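Follonstead Automation Circle | Newsletter | Good practice corner

Write the rule before you run the arm

By Visitación Miranda

We finally have a house standard for drawer tasks in simulation, and I could not be happier with it! Anyone who sat through the October meeting knows how long we went back and forth over what "opened" should mean. The Clokedell group counted a drawer as open once it had moved at all. The Guris group wanted it out far enough to reach inside. Both were fair positions, but it meant our results tables could never be put side by side.

So Sugeng Chin and I went through 592 logged simulation runs from both groups and scored every one of them twice, once under each rule. The two scores disagreed on 237 runs. That is a lot of disagreement over one word, and it settled the argument faster than any of my slides did.

The new text runs to four pages and is called the Mbeki sheet, after the meeting room where we wrote most of it. The main points:

State the opening distance you count as success, and state it before the first run.

Log first contact with the handle and first movement of the drawer as separate events. A gripper can touch a handle for a long time without anything useful happening.

Report any contact between the arm and the rest of the furniture, even when the drawer opens fine. A run that drags the wrist across a cabinet front is one we would never accept on real hardware, and it should not get full marks on a screen either.

Keep failed runs. All of them, with the seed and the starting pose.

List what is stacked on the cabinet, if anything. This one came from Sugeng, and I think it's the best line in the sheet. A box sitting right above the top drawer changes how much room the wrist has to come in, and two tasks with the same cabinet can be very different jobs once you put something on it.
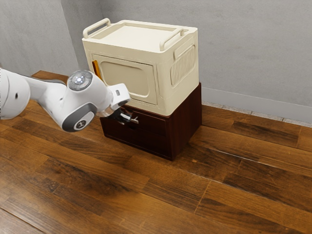

We also ask for a fixed batch of 1000 runs per published result. Smaller batches are fine for day-to-day work, just label them as such (174 runs is a perfectly good afternoon, but please don't round it up to "extensive testing").

The part still open is lighting. Dark wood with a glossy finish can give a camera-based policy real trouble, and we have no agreed way to describe how shiny a surface is. If you have worked on this, please write to us, we would love to borrow your wording!

Version 1 of the sheet is dated 2022-11-20 and is in the shared folder. Comments go to Sugeng, who is collecting them for version 2.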